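Informe de seguimiento a la Fundación Rampersad
Proyecto: taller de reparación de bicicletas del barrio de Sulthorpe
Periodo: enero
Redacta: Bảo Tôn, coordinación

Estado general

El proyecto avanza, aunque con el ritmo de una bici con el cambio atascado en el piñón grande. En el formulario había que elegir entre verde, ámbar y rojo; hemos marcado ámbar tirando a verde, casilla que no existía y que Mỹ Quách ha añadido a bolígrafo.

Actividad

Entraron 52 bicicletas y salieron 36 reparadas. De las dieciséis restantes, once esperan piezas, cuatro esperan a sus dueños y una espera un milagro: es una Varkach plegable que ya no se pliega y tampoco se despliega del todo. Su propietario viene cada miércoles a preguntar por ella y se queda al café.

El curso de mecánica básica completó sus cuatro sesiones. La de frenos tuvo lleno. La de dirección coincidió con la nevada y se impartió a tres personas, que a cambio salieron sabiendo muchísimo de dirección. La encuesta de satisfacción arroja buenas notas en todo salvo en «temperatura del aula», apartado en el que un asistente escribió un párrafo entero y lo firmó.

Presupuesto

Gasto del periodo: 1348 euros. La partida principal fue la de cámaras y cubiertas. La segunda, el arreglo de la persiana metálica, que no figuraba en la solicitud porque en la solicitud la persiana subía. Pedimos autorización para pasar 200 euros de «difusión» a «local». La difusión, de momento, nos la hace gratis el ruido de la persiana.

Proveedores

Trokero sirvió el pedido de cables y fundas con tres semanas de retraso y con las fundas de otro pedido. Las nuestras las tendrá alguien. Se reclamó dos veces por correo y una por teléfono, y a la tercera nos ofrecieron un descuento en sillines. No necesitamos sillines. Hemos pedido presupuesto a otros dos distribuidores y mandaremos la comparativa en cuanto conteste el segundo.

Indicadores

El objetivo de participación juvenil sigue por debajo de lo previsto. Hemos hablado con el instituto, que está encantado con la idea y nos ha remitido a otra persona, igualmente encantada, que está de permiso. El de residuos lo cumplimos de sobra: el montón de cubiertas viejas del patio empieza a tener vistas.

Orden y almacenaje

La tornillería suelta vivía en botes de conserva sin etiqueta y encontrar una tuerca concreta llevaba más que apretarla. Estamos pasando todo a cajoneras de plástico y Mỹ prepara el inventario. Las etiquetas están impresas; falta acordar si se ordena por métrica o por uso, debate que ya ha ocupado dos reuniones.

Próximos pasos

Cerrar la compra de cables, repetir la sesión de dirección con mejor tiempo y resolver lo de la Varkach, en un sentido o en otro. Adjuntamos las facturas aparte, incluida la de la persiana, que viene en dos hojas.

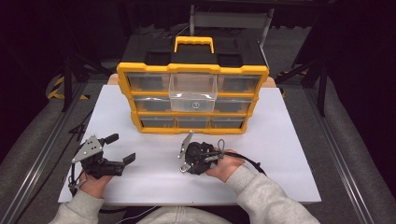
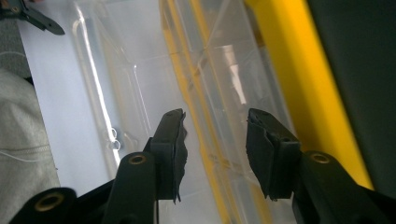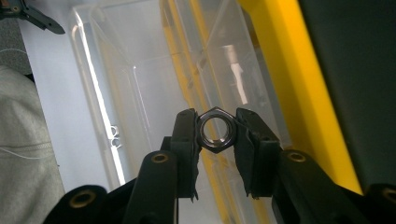 De arriba abajo: cajonera con el cajón central superior abierto; recipiente de plástico transparente; tuerca hexagonal.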